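4.2 What went wrong in November

Our controller passed 100 simulated runs without touching anything it shouldn't, and we wrote a rather pleased paragraph about this in the interim report. We have since deleted the paragraph.

The trouble began when we raised the batch to 1273 runs. In 131 of them the arm ignored its height limit and tried to continue through the floor. The log recorded each of these as "target reached," so the arm at least felt good about it. 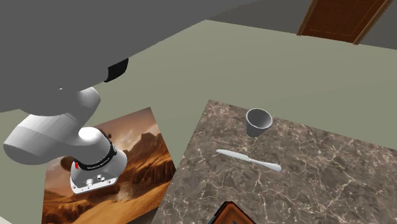 Figure 2. The Senholm scene in simulation, with the flange over the desert print and the cup and knife on the marble countertop.

We blamed the collision meshes first and lost most of a week to them. The fault was in our own stop routine, which read the floor height in millimeters and compared it to a limit in meters. The shorter test had never called the routine at all.

Both values are now in meters, and the stop check runs before every move. The full batch has been repeated with no floor strikes. Two runs still time out near the countertop, and we have not found out why. The Stimville lab will not let us near the real arm until we do.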